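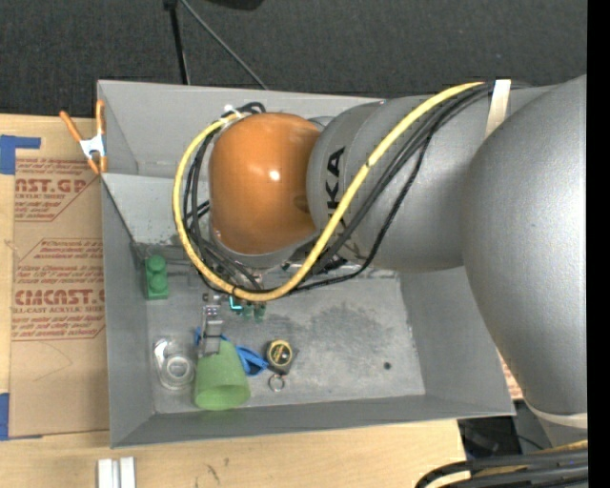
Trerus Sorting Room Users' Group
Minutes of the March meeting, held at 18.30

Chair: Ingvar Baldursdóttir

1. Minutes of the previous meeting
Agreed without amendment.

2. Condition of the grey metal bin
The floor of the bin was reported as worn and scratched, with a dark stained area. Giannakopoulos had quoted 877 for relining. Members thought this high — a second quotation is to be sought from Fleltex.
Action: Chair

3. Contents
It was agreed that the green toy block, the clear plastic container and the light green cup remain in use. Items are to be returned to the store by 4 pm.

4. Tabletop
A request for a protective mat under the bin was approved.

5. Any other business
The Dinier order was deferred to the next meeting.

The meeting closed at 19.20.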